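The **Bostard** is a manually wound wristwatch made by Dellow, a small watchmaking firm in Drurgate. It was designed by Beat Oberholzer and is best known for its jumping hour display, which replaces the usual hour hand with a numbered disc.

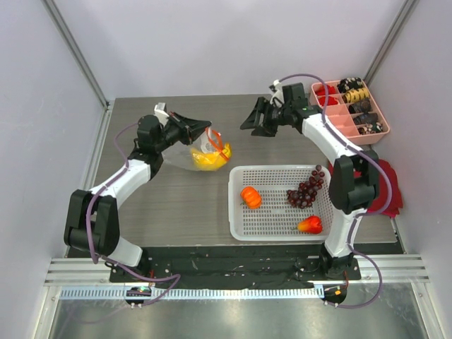

*Drurgate, July*

## Design

The case is steel and has a domed crystal. Minutes are read from a central hand, while the hour appears in a window near the top of the dial. The disc stays still for most of the hour and moves forward in a single step as the minute hand passes twelve.

Early dials were enameled by Marlene Paquette in dark blue. A gray dial followed, along with a version without a seconds display. Collectors usually call this last model the "plain Bostard," a name Dellow later used in its own price lists.

## Movement

The movement has 18 jewels and runs for two days on a full winding. Lộc Khương adapted it from an earlier Dellow caliber, adding a spring and lever to drive the hour disc. The first batch sometimes jumped a few minutes late when the mainspring was nearly run down. Chiến Nghiêm reworked the lever, and most of the early watches were changed during routine service.

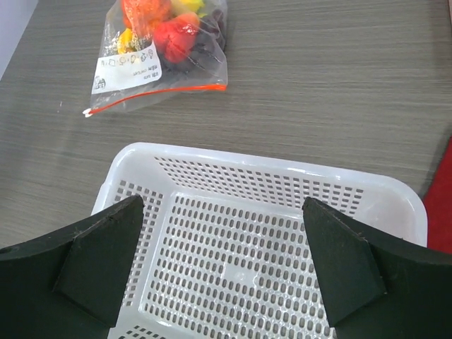
*White perforated basket on a gray wood-grain table.*

## Production

Dellow made 1,606 examples in three series. Serial numbers are engraved inside the case back and can't be read without opening the watch. Straps were supplied by Bisht, and original ones are marked on the underside near the buckle.

## Related models

A smaller version with an ordinary hour hand was sold under the same name. It shares the case shape but has a different movement, and parts from the two aren't interchangeable.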